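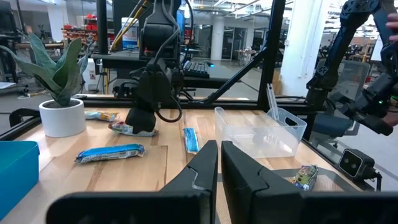 **Minutes – truck team preparation meeting, Wirna workshop**
March 30, 2018

Present: workshop, drivers, parts office. The parts office joined by phone for items 1 and 2 only.

**1. Gearbox for the second truck**
The gearbox from Hirvonen has arrived and is on the stand. The workshop found that the mounting plate does not fit the old crossmember. Two solutions were discussed. It was decided to make a new crossmember, as the adapter would add too much weight at the rear.

**2. Shock absorbers**
Skoltico offers 3 sets, with payment in April. The drivers asked for the harder version, because at Brasar the cab was hitting the stops on every big jump. The order is approved – the parts office will confirm it in writing.

**3. Test at Brasar**
The test will take 2 days. The first truck will drive around 40 laps of the short gravel loop, with tire pressure checked after each fuel stop. The second truck goes only if the gearbox is installed in time. Permission from the quarry owner is still missing.

**4. Cab cooling**
The drivers repeated that the fan is too weak in the slow sections. The workshop will try a wider air duct. No decision about a new fan.

**5. Other**
The spare wheel winch must be greased before transport. The minutes of the previous meeting were accepted with one correction, to the axle ratio.

Next meeting: after the test, in the same room.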